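Convocatoria de participantes: ensayo de portainjertos para cítricos resistentes al frío

El vivero Trenent abre la inscripción para cultivadores aficionados y pequeños productores que quieran participar en un ensayo comparativo de portainjertos en kumquat, satsuma e híbridos de Poncirus trifoliata. La coordinación técnica corresponde a Grethe Bundgaard, y el seguimiento de los datos, a Killian Perrin.

Objeto del ensayo

Se comparan tres portainjertos (Poncirus trifoliata, su forma enana 'Flying Dragon' y citrange Carrizo) en maceta y en suelo, en zonas con heladas invernales regulares. Las variables de interés son la supervivencia tras el primer invierno, el diámetro del tronco por encima y por debajo del punto de injerto, la fecha de brotación y la incidencia de clorosis férrica. La producción de fruta se anotará si la hay, pero no es criterio de evaluación en esta fase.

El material vegetal procede de una única partida injertada de yema en Vornau. Cada participante recibirá un lote de plantas de dos años, etiquetadas con código. El portainjerto de cada código no se comunica hasta el cierre del ensayo, salvo en el caso de 'Flying Dragon', reconocible a simple vista por el tronco tortuoso y las espinas curvas.

Plazas

Se ofrecen 68 plazas: 18 para cultivo en suelo y el resto para cultivo en maceta. Las plazas en suelo se adjudican primero. Si quedan vacantes, pasan a maceta.

Requisitos

Residir en una zona con mínimas invernales habituales entre -4 y -12 °C.
Disponer de un termómetro de máxima y mínima, colocado a la altura de la copa y protegido del sol directo.
Para cultivo en suelo, aportar un análisis reciente con pH, caliza activa y textura. No se admiten parcelas con pH superior a 7,8.
Para cultivo en maceta, disponer de un lugar luminoso y sin calefacción para el invierno. Las galerías acristaladas y los invernaderos fríos son válidos; el interior de la vivienda, no.
No tener en la misma parcela cítricos con síntomas de gomosis o de tristeza.
Comprometerse a dos campañas completas de observación.

No se exige formación agronómica. Se valorará haber injertado o mantenido cítricos al menos un invierno fuera de las zonas citrícolas.

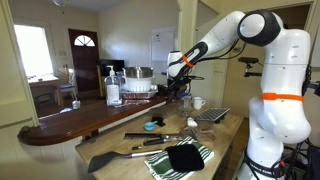
Tareas del participante

Plantación o trasplante en los diez días siguientes a la recepción. El sustrato para maceta lo pone el participante según la mezcla indicada en el protocolo (corteza de pino, fibra de coco y perlita). El riego se hará con agua de baja conductividad. Quien use agua de red dura deberá anotarlo en la ficha y no corregirla con vinagre ni con ácido cítrico durante el ensayo.

Medición mensual del tronco con calibre, a 5 cm por encima y a 5 cm por debajo del injerto. Registro semanal de temperaturas de noviembre a marzo. Fotografía de la planta completa y de la cara superior de las hojas jóvenes en primavera y en otoño.

No se podarán las plantas, excepto para retirar los chupones que salgan por debajo del injerto. Las protecciones de velo se permiten únicamente por debajo de -8 °C y deben constar en el registro con fecha de colocación y de retirada.

Condiciones

Las plantas quedan en propiedad del participante al terminar el ensayo. Hasta entonces no pueden cederse, venderse ni utilizarse como fuente de yemas. El transporte corre a cargo del vivero y cada envío lleva su pasaporte fitosanitario. No hay remuneración. Las bajas por helada no se reponen; las debidas a defectos del injerto, sí, hasta agotar la reserva.

Solicitud

Enviar el formulario de la web de Trenent con la localidad, la altitud, la modalidad elegida y las mínimas registradas en los dos últimos inviernos. Las solicitudes para suelo sin análisis adjunto se tramitarán como solicitudes para maceta. Los envíos de planta se harán en junio, por orden de adjudicación.

Las consultas sobre suelos y sustratos se dirigirán a Ditte Mikkelsen mediante el mismo formulario, indicando «ensayo portainjertos» en el asunto.

Publicado el 19 de marzo de 2024.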